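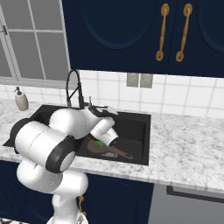
Simulated kitchen, sink-clearing task: the arm over the basin, with a brown spatula and a bright green object below the gripper.

Luveck Household Automation Study
Progress report to the Tkachenko Fund
Reporting period ending in March
Submitted Thu 20 April

1. Purpose of the work

The Fund asked Luveck to establish whether a single general-purpose arm can carry out ordinary kitchen chores to a standard that a household would accept. The present phase covers sink clearing only. It is carried out in simulation, using the Didivlow kitchen set, and is intended to inform the Fund's decision on physical trials in the second year of the grant.

2. Work completed

The project team ran 3583 simulated attempts at the sink-clearing task during the period. In each attempt the arm is asked to take utensils and small items out of the basin and place them on the counter. The position of the items is changed between attempts, and in many cases one item is placed on or against another.

The control software, Hadora, was updated once, at the midpoint of the period. Attempts made before and after the update are reported separately in the data tables supplied to the Fund's technical reviewer.

We also completed a review of 136 failed attempts, chosen at random. Two staff members examined each one independently and assigned it a cause. Where they disagreed, the attempt was discussed and reassigned.

3. Findings to date

Single items lying clear of the basin walls are now handled dependably. The arm reaches them, closes on them and sets them down without help, although it remains much slower than a person doing the same job.

Stacked items are a different matter. When a small object rests on a flat utensil, the software often treats the two as one and attempts to lift them together. The upper object then slides off, and the arm must begin again with both items in new positions. Of the failures reviewed, 35 were assigned to this cause – more than to any other.

Deep basins present a second difficulty. The arm has to approach from above, and its path is limited by the faucet and the basin walls. The planner sometimes rejects a workable grasp when a small change in approach angle would have been enough. Dark basin surfaces also appear to affect the detection of dark utensils, but the evidence is not yet strong enough to report as a finding.

On the question put to us by the Fund, our view is that the machine cannot yet be left to clear a household sink unattended. It can do part of the job, under conditions that a real kitchen will not always provide.

4. Changes to the plan

Wet surfaces and standing water were due to be added in March. This work has been moved to the next period so that the stacking problem can be addressed first. The change has no effect on the total budget. The purchase of the physical arm remains on hold.

5. Next period

The team will retrain the grasp selection part of Hadora on stacked items and repeat the full set of attempts. Loading a dishwasher will be added as a separate task once sink clearing has been retested. We request the Fund's written agreement to the revised order of work before retraining begins.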